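The old tower, continued

September 17, 2022

I bought a second-hand desktop in July and paid 700 for it, which Tudor Mihăilă says was too much. It ran well enough for the spreadsheets but the fan never settled, so I decided to learn my way round the inside of one before touching mine.

Most of it is simpler than I expected. The processor sits in a socket with a metal frame that lifts up. The power supply is a box with a great many wires coming out of it - far more than you end up using. Data cables are thin and only go in one way round. What takes the time is finding a route for everything so the side panel will go back on.

I have started writing down where each cable goes before I pull it.

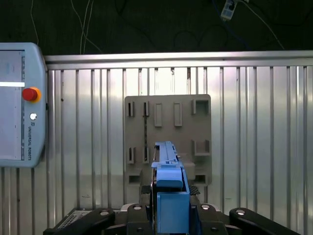
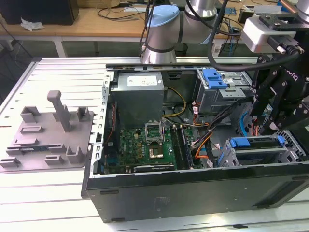
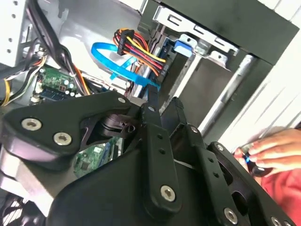
Shazia Kiani wrote to say that masking tape labels work better than notes, and that I should do the drive cables first as they get in the way of everything else.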